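Laundry is a poor subject for a demonstration, which may be why Welleck chose it. There are no polished parts and no fixed coordinates. The Clitlow workshop opened its doors to visitors in March, and the task on show was the transfer of a soft item between a washing machine drum and a basket on the floor.

The rig carries two arms and is known in the workshop as Pakine. It works under remote control for recording sessions and under its own policy for trials. Visitors saw both, separated by a short break while the controller was reloaded.
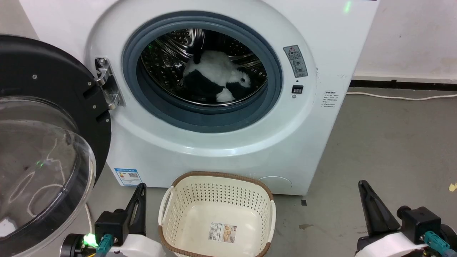

Soft goods have no stable shape, and most grasp planners assume one. Chutima Kamolrat, who leads the manipulation work, prefers to begin with an item that deforms but keeps some volume. The black-and-white plush in the drum meets that requirement. It also has high contrast against perforated steel, a surface that gives depth sensors a good deal of trouble. A towel is harder, she said, and a fitted sheet harder again.

The training set stands at 4000 recorded transfers, of which 1159 were rejected on review. Most rejections were for timing faults between the cameras - a clock problem, since corrected. The remainder were operator errors, chiefly contact with the door seal.

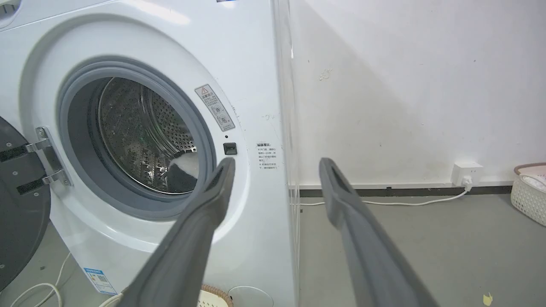 Reach is the limiting factor. The wrist has to pass the lip of the gasket and still have room to turn, and the camera mounted on it adds bulk at the point where clearance is smallest. Murray Bergeron, responsible for the hardware, has moved that camera twice. The present bracket was made by Onsri and costs the arm 17 millimetres of usable depth. He regards this as acceptable for now.

Speed was not on the programme. The quickest transfer logged under the machine's own control took 41 seconds, and Kamolrat made no claim that it would fall soon.

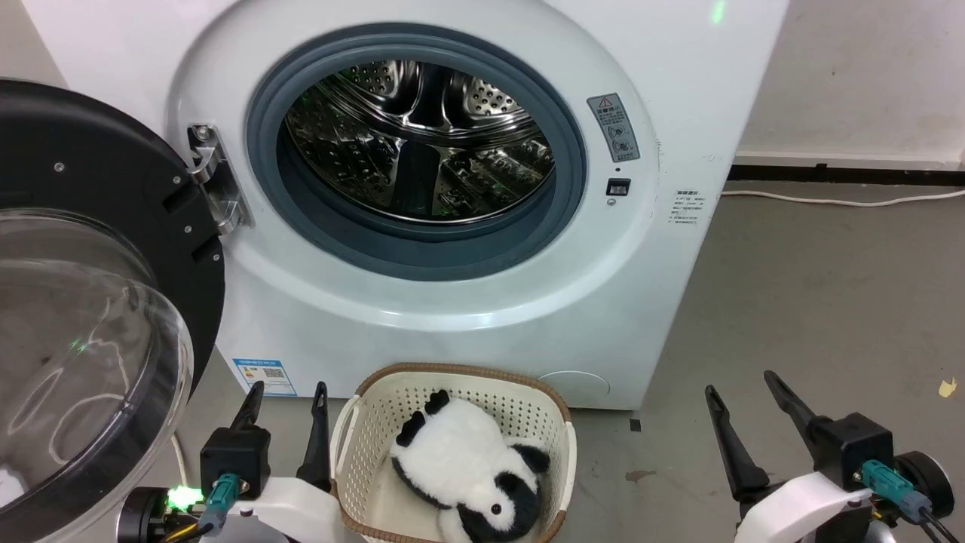 Questions from the floor dealt mainly with force limits. Grip force is capped in software and again at the motor driver, and the two caps are set independently. Bergeron would like a tactile pad on each finger, but the wiring has to survive repeated bending at the wrist and the first samples did not. A second batch is on order. Trials with towels begin once it has been fitted.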